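The Return of the Hanging Rail

Kitchens in the Prastholm district were built small. The apartments went up quickly, the cooking space was fitted into whatever was left over after the bedrooms, and tenants have been working around it ever since. Walk through any of the older blocks and you will find the same fix in one kitchen after another: a metal rail across the back wall, with hooks on it.

The rail went out of fashion for a long time. Fitted cabinets took over, and anything that hung in plain sight was thought to look untidy. Now it is back. Nimton, a hardware store on the east side of Prastholm, sold 926 rails last year and 1,057 the year before that, when a large block was being refitted. The store keeps them near the front door, next to the hooks.

A rail is a simple thing to buy and an easy thing to put in the wrong place. Most people mount it too high. The useful height is the one where you can lift a pan off its hook with a bent elbow, and for most adults that is lower than they expect. Hold the rail against the wall before drilling and reach for it a few times. If you have to stretch, bring it down.

Brackets matter more than the rail itself. A short length needs one at each end. A longer one should have a third in the middle, especially if you plan to hang cast iron. In the older Prastholm blocks the kitchen walls are plaster over brick, and short screws pull out of them within a few months.

Then come the hooks, and this is where the money goes. A plain hook holds one thing. A double hook holds two and takes up only a little more of the rail. Multi-prong hooks are good for measuring spoons and anything else with a small hole in the handle. Very few households buy one matching set and stick with it. They start with what came in the package and add to it.
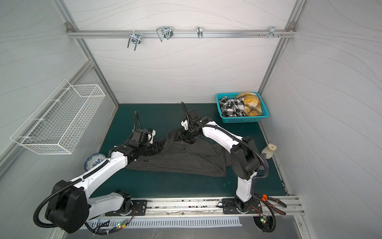
Photo: Prestis Picture Desk

A mixed rail of that sort, with a double U-shaped hook at one end and a cluster of prongs toward the other, does the job as well as a matched one. Leave space between the hooks. A full rail is hard to use, and things get knocked into the sink.

Wire baskets are the other half of the system. A white mesh one mounted on a side wall makes use of a spot that is usually wasted. Garlic and onions keep well in wire because the air gets to them. Small jars do not, as they tip when the basket is bumped.

Cloths are a problem of their own. They can go on the hooks, but they cover whatever hangs beside them, and a lot of cooks prefer to drop them into a plastic basket on the counter. The turquoise one in the photo has perforated sides and holds a checkered cloth and a plaid one, heaped above the rim. Folded, the same basket would take more. Clean cloths and used ones should not share it.

Plates are best kept off the rail altogether. Masanja, which makes plate racks and shelf inserts, sells a narrow wall model that takes 8 dinner plates upright. A good porcelain plate leaned against a wall needs something in front of its foot, even if it is only a strip of wood.

Cleaning is the usual objection to open storage, and it is a fair one. Anything within reach of the stove picks up grease. Take the hooks off in April and again in the fall, wash them in hot water with dish soap, and wipe the rail with a damp cloth while it is bare. Dry the brackets well. Rust nearly always begins at the screws.

Nimton cuts rails to length while you wait. Bring the wall measurement with you and subtract the width of the brackets first.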